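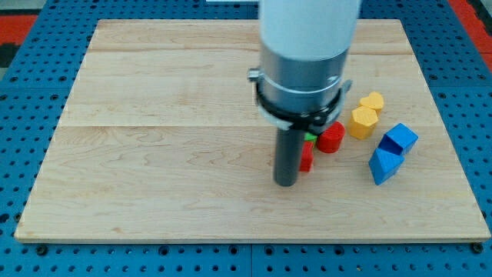 4. Mounting the finger, setting the work surface and first contact moves

This section covers the mechanical set-up of the pusher end on the Clorkent arm and the first moves over the board. It assumes that sections 1 to 3 are complete: the arm is bolted down, the controller is grounded, and the emergency stop has been tested from both sides of the bench.

Allow one evening. Have the hex keys, a sheet of ordinary printer paper and a small square within reach before you start. Power stays off until step 4.2.1.

4.1 Fitting the clamp and finger

1. Wipe the metal section at the end of the arm with a dry cloth. Oil left on it lets the clamp creep.

2. Open the clamp and slide it up over the metal section. Close it by hand until it holds its own weight.

3. Turn the clamp until its arms extend to the left and right of the wrist as seen from the operator's side. Tighten the clamp screw a quarter turn at a time. Stop when the clamp no longer turns under firm hand pressure.

4. Insert the finger from below, rounded tip down. Push until it seats, then lock it.

5. Hold the square against the finger and sight along it from the front, then from the side. Correct any lean at the clamp. Do not bend the finger.

Caution: The printed version of the clamp cracks if it is overtightened. A crack usually starts at the screw boss and is hard to see on black plastic. Run a fingernail around the boss each time the clamp is removed.

Note: Earlier copies of this guide called for the Rustad two-jaw gripper at this point. The single finger replaces it for all pushing and sorting work. If you still have the gripper profile loaded, delete it now. The controller will otherwise apply the wrong tool length.

4.2 Placing the board

The blocks are pushed across a light wooden board laid on the perforated table top. The board gives the finger a plain surface without holes. It also raises the working height, so the table height stored in section 3 must not be reused.

1. Power up the controller and move the arm to the park position.

2. Lay the board on the table with its edges parallel to the rows of holes. Leave the table visible on all sides so that you can check the alignment by eye.

3. Press on each corner of the board in turn. If it rocks, look underneath for chips or a raised bolt head.

4. Mark the position of two adjoining edges with low-tack tape on the table. The tape lets you return the board to the same place after cleaning.

Caution: Do not screw the board down. In a collision it has to be free to slide.

4.3 Setting the surface height

1. Clear all blocks from the board.

2. Select JOG, then SLOW. Bring the finger over the middle of the board.

3. Lower the finger until a sheet of paper under the tip drags but still moves. Save this value as SURFACE.

4. Raise the finger by 2 mm and save the value as TRAVEL. All sideways moves are made at TRAVEL.

5. Repeat the paper check near each corner, with the arm raised well clear between corners. If the paper jams at any corner, shim the opposite side of the board and start again from step 2.

For reference, the bench in our workshop gives a SURFACE reading of 1465 in controller units. Yours will differ. A reading that moves from one session to the next points to a slipping clamp – go back to 4.1, step 3.

4.4 First moves with blocks

The printed blocks from the Inora file set come in several shapes and colors. Place them in a loose group to one side of the finger and keep a wide area of bare board on the other side. The cylinder and the cube are the easiest to push. The heart tends to rotate when the finger meets a lobe, and is best left until the speed has been tuned.

1. Lower the finger to TRAVEL over bare board, never directly over a block.

2. Set the speed limit to 400 and run the APPROACH routine toward the nearest block.

3. Watch the tip. It should meet the side of the block without riding up.

4. If blocks are touching, push the outer one first. A push through the whole group loads the finger sideways and can turn the clamp.

5. Stop the routine, raise the arm and park it before reaching in to reset the blocks.

Caution: Keep hands off the board whenever the controller light is green, including during pauses. A paused routine resumes without a warning tone on firmware older than July.

Note: Ridges on the sides of printed blocks can catch the finger and give a jerky start. Light sanding with fine paper cures most of it. Frøydis Wallin's settings file, in the Velura shared folder, has a slower start ramp for unsanded blocks.

Section 5 covers camera calibration. Leave the board and tape in place.

Last revised August 2022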